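Setting the table, still not solved

Jul 24, 2019
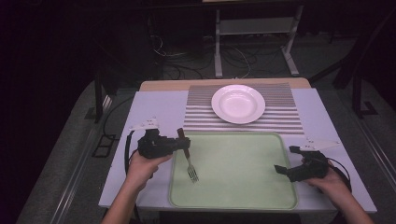
Fulvio asked me again at lunch when he can buy a thing that sets the table. Not soon. I said the same in June and he still owes me a coffee over it. People think plates are the hard part, becuase plates break. Plates are fine. Big, round, stay where you put them. It's the fork. A fork held straight up by the handle, tines down over a green tray, looks like nothing, and then it has to end up flat and next to the plate on that striped placemat, which means turning it over in the grip or letting go at just the right angle. Thin metal, gripper jaws. Ugh.

My kid does it in 3 seconds while arguing with me.

Read a long post by Vasiliki Economou last night, she went through 353 tries at cutlery on her own setup. Knives worse than forks, spoons worst of all, they roll. Didn't expect that. She thinks fingertips with some give in them would fix half of it. Maybe. Hammad says just redesign the fork, and I hate that he might be right.

Shop floor is a different story. Same part, same bin, all day long, sure, machines have that. Kitchens don't. Every drawer is diffrent and somebody always left a lid in it.

So where are we? Wiping a counter, nearly. Loading a dishwasher, slowly, if you don't watch. Table for four with forks on the correct side, ask me in a few years.

More on spoons when I get to it. Dinner's on and guess who's setting the table.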